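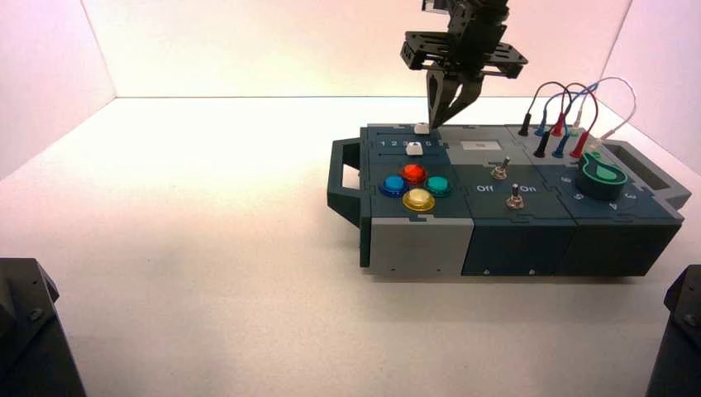
Ticket 3848: slider task scores drop after fine-tune
Project: Ladgate
Status: open
Opened: November 8, 2023

Problem
The policy trained on the June demonstrations sets the slider to the requested number in 37 of 88 trials. The previous checkpoint managed 81 of 88 on the same list of targets. Push buttons, toggle switches and the rotary knob are unchanged within noise. Only the slider has got worse.

Checked so far
1. Camera calibration at the wrist. Redone, no change.
2. Gripper closing force. Same value in both configs.
3. Target encoding. The number goes in as text in both runs.
4. Box position. Moved back to the Rallden reference marks and ran again. Still poor.

Finding
Most failures are off by one position. The fingers come down over the white knob nearly closed, and the policy starts the sideways move before it has a grip. In the old checkpoint the close command is sent first. The new demonstrations were resampled with the Grirex script, which drops steps where the arm is still. Closing on the knob is mostly such a step, so it has been thinned out of the training set.

Next
Resample with gripper motion counted as motion, retrain from the old checkpoint and repeat the same 88 trials. Keep the seed. Please don't change the cable layout on the box until this is done, as the Siddiqui baseline was recorded with it.

Update
Resampling finished. Retraining is queued and the ticket stays open until the trials are in.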